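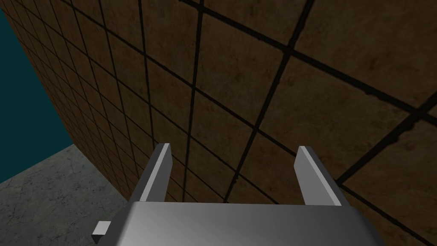
4.2 Using simulation to size the equipment order

The lab had money for two arms and had to place the order by June. Before this study, purchase decisions were made from vendor data sheets and a visit to the showroom. That had gone badly once already, with a gripper that could not be used in one corner of the room because of the wall behind the bench. We wanted the reach and clearance problems on paper before the purchase request went in.

Two quotes were on the table. The Grenar quote covered an arm, a parallel gripper, a controller and a mounting plate. The Bramex quote was lower, but it left out the controller cable set and charged separately for the gripper. Once those items were added the gap between the two was small enough that we stopped treating price as the deciding factor. Gallardo, the distributor for both, agreed to hold the prices for the length of the study.

Room models were built in Evport by Mahlet Fikre and Sreekumar Achari. Each model has a floor, walls and a mounting point for the arm. We did not try to match the real room in color or finish. Wall distance, bench height and the swing of the door were measured with a tape and entered by hand. Furniture that can be moved was left out. Surface textures were drawn from the stock library and changed between models, so that the wrist view would not depend on one kind of wall.

The test itself was simple. The arm was sent to a target pose with the gripper open, held there, and then backed out along the same path. An episode counted as clear if no part of the arm or gripper came closer to a wall than the margin set by our safety office. Targets near walls were sampled more heavily than targets over open floor, as these are the poses that decide where a mounting plate can go. Figure 2 shows a rendered wrist view with the gripper fingers open in front of a brown tiled wall.

We ran 2,021 episodes across all room models and both arms. Of these, 1,539 were clear. Most of the failures came from the elbow and not from the gripper, which we had not expected when planning the order. The longer arm reached more targets but also failed more often in the narrow room. The shorter arm missed the far shelf from every mounting point we tried. Neither result was visible from the reach figures in the quotes, where reach is given as a single radius measured from the base.

Figure 2. Simulated wrist view with the gripper open and facing a tiled wall. Part of a teal wall and gray concrete floor can be seen at left. Rendered in Evport.

4.3 What changed in the budget

The first draft of the budget had one line for hardware and one for installation. After the runs we split it into five: arms, grippers, mounting, room changes and spares. Room changes had been missing altogether. Moving the mounting point away from the wall in the narrow room meant a new power outlet and a longer cable tray, and the building office charges both to the group that asks for them.

Spares were the item we argued over longest. Agustina Espinoza wanted a second set of fingers for each gripper in the opening order. Lwazi Kruger preferred to wait until a set wore out, given that Gallardo keeps them in stock. We settled on one extra set shared between the two arms. If both grippers need new fingers in the same month, one arm will stand idle until the next delivery, and we accepted that.

The planning period was set at 30 months, to match the grant. Service contracts were quoted by the year, so we had to choose between paying for a third year we would only partly use and leaving the last months uncovered. We left them uncovered and moved the difference into the mounting line. A group with a longer grant may well decide the other way.

Staff time was harder to put into the table. Building the room models took longer than running them, and most of that time went into measuring. Baltasar Herrera did one full set of measurements on a Sunday, when the room could be cleared. We recommend that this time be entered in the budget as its own line even when no money changes hands, so that the next group can see what the study cost.

4.4 Limits

The simulated arms follow their paths exactly. Real arms sag a little under load, and cable bundles at the wrist take up space that our models do not include. The clearance results should therefore be read as a best case. We also tested with the gripper empty and open. A held part would change the outline at the wrist, and a long part could turn a clear pose into a failed one.

We did not test different lighting on purpose. Some wall areas render darker than others in the wrist view, but clearance was computed from the geometry and does not use the picture. Groups that plan to buy a wrist camera along with the arm would need a separate study for that, and the camera should be quoted at the same time as the gripper, as the mounting bracket is specific to the model.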